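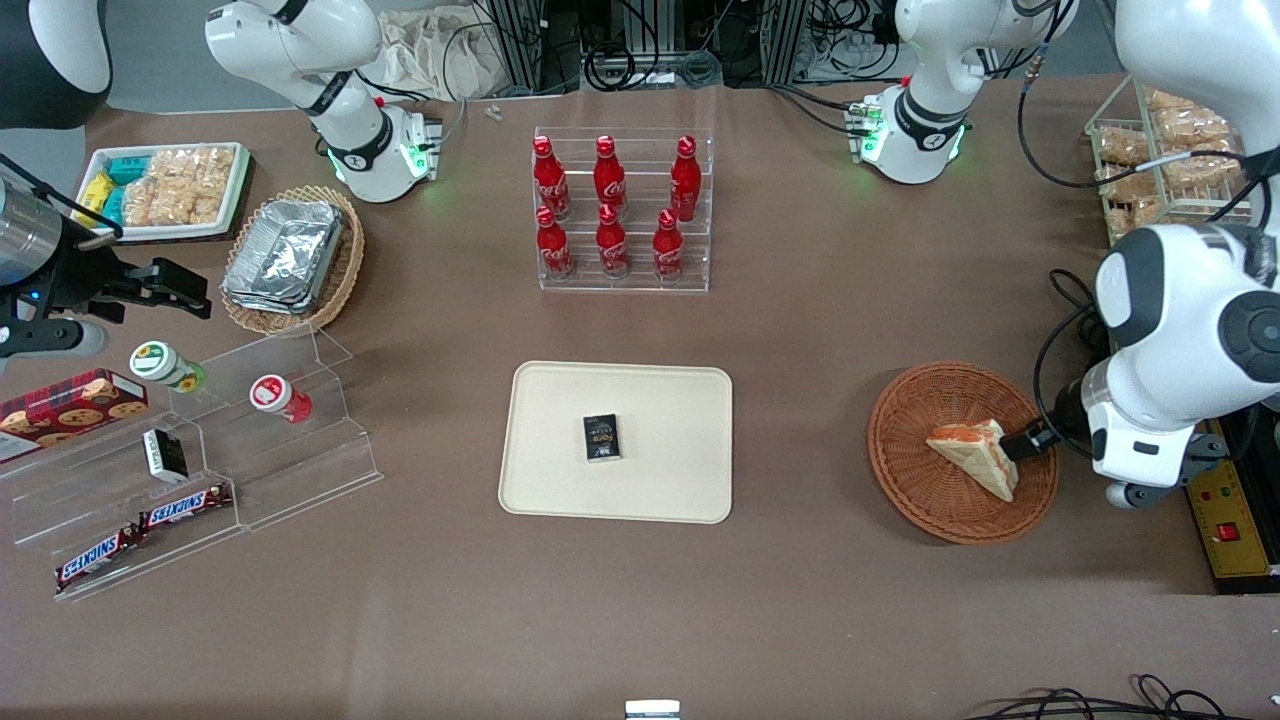 Dorkex 3 is out today, and it tidies up your Python logging

Pelterham, June 24, 2026 – Hello! I'm Phúc La, I look after Dorkex, and I get to write the press release this time because everyone else at Hakim Software was busy fixing the last of the tests. So you get my version, with the brackets left in.

Dorkex 3 is available to download now. If you haven't met it before, Dorkex is a small open source library that sits on top of Python's own logging module and makes the output something you'd be happy to read at two in the morning. You keep your existing logger calls. You add one import and one short config file, and your log lines come out as proper structured records, with the request ID, the module and the timing all in the same place every time.

I started it because I was fed up with grepping. We had a billing service with print statements in it (mine, mostly) and three different date formats, and finding one failed job meant opening four files side by side and squinting. The first version was a single file that I wrote over a bank holiday in May. It has grown a bit!

What's new in this one

The big change is context that follows your async code. In Dorkex 2, if you set a customer number at the top of a request and then awaited something, there was a fair chance the number would go missing or, worse, turn up on somebody else's line. That was our most reported bug by a mile. Version 3 uses contextvars all the way down, so whatever you attach at the start stays attached until the task ends, and tasks you spawn along the way get their own copy.

Then there's redaction. You can now list the field names you never want written out – passwords, tokens, card numbers, that sort of thing – and Dorkex will mask them before the record reaches any handler at all. It works on nested dictionaries too. I'd been putting that part off for ages and I'm very pleased it's done.

We've also rewritten the config loader. It reads TOML now, and if you get something wrong it gives you the line number and the key it didn't like, where the old one just threw a KeyError and left you to it. Sorry about the old one.

Altogether we closed 571 issues and merged work from 300 contributors, which for a logging library is frankly lovely. The test suite stands at 3,748 tests and it runs on every supported version of Python each time somebody opens a pull request.

Moving up from version 2

Most people should be fine. Run the upgrade command, let it convert your old config, and have a read of the warnings it prints. The one thing that will catch you out is custom formatters: the format method now takes a record and a context, so if you've written your own you'll need to add the second argument. There are 15 worked cases in the migration guide, including Django, Flask and plain old cron scripts.

Version 2 will carry on getting security fixes for a year. We won't be adding features to it, so please don't ask me for the colour themes, they're only in 3.

Edley comes along too

Edley, our little terminal viewer, has been updated to match. Point it at a log file or pipe something into it and you can filter by field, collapse repeats and follow a single request from start to finish. It used to choke on very large files and now it reads them in chunks, so the memory use stays flat. Edley is a separate install and you don't need it to use Dorkex, but I have it open all day and I'd miss it.

Price and licence

Both are free, under the MIT licence, same as before. Hakim Software sells paid support for teams who want a person on the end of the phone, and that money pays for my time on the open source side, so thank you if you're one of those teams.

About Hakim Software

Hakim Software is a small company in Pelterham that makes tools for Python developers and runs back-end systems for local businesses.

Press contact

Phúc La, Dorkex maintainer, Hakim Software, Pelterham. I'm happy to do interviews, podcasts or a quick demo over a video call, and I can send logos and terminal screenshots if you need them.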